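May 15, 2023

Citrus peel dye, batch 3. Continuing from the October notes.

Goal is still a steady yellow on the Seltach wool without using more mordant than we need. Peel was dried on racks over the weekend, then crushed by hand. Weighed out 600 g dry peel, soaked overnight in tap water, brought up slowly and held at 60 C. Strained through cotton twice. The first pass left a lot of pith behind and the liquor was cloudy, so do the second pass every time.

Skeins from Trokdale had been scoured already but I scoured them again. Last time there was oil left near the ties and the dye skipped there. Alum mordant at the usual strength, one hour, left to cool in the pot.

Skein 371 came out the best so far, a soft straw yellow with a little green in it under the north window. The Sakai yarn took less color. Same bath, same time. Kohei thinks the twist is too tight for the dye to get in and wants to try a longer soak before mordanting. Worth doing, one skein only.

Iron dip on the offcuts gave a flat olive. Ehab Filali likes it for the border pieces. I think it is too dull next to the straw, but put both on the sample card and let Priruvero choose.

Light test: strips taped in the south window, half covered with card. Check in two weeks. The October strips faded badly on the open side, so do not promise this yellow to anyone yet.

To do:
Order more alum.
Label the jars, two have lost their tags.
Ask Kohei Chiba for his pH readings.
Try fresh peel against dried, same weight after drying.
Wash the big pot before anyone uses it for madder.

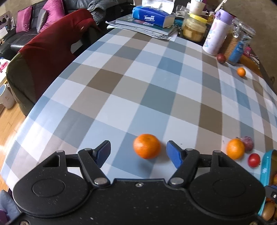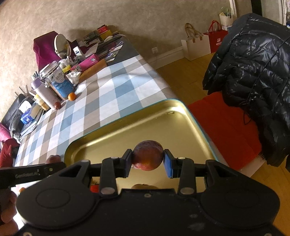

Fruit at the table with the checked cloth. Mandarin in the first.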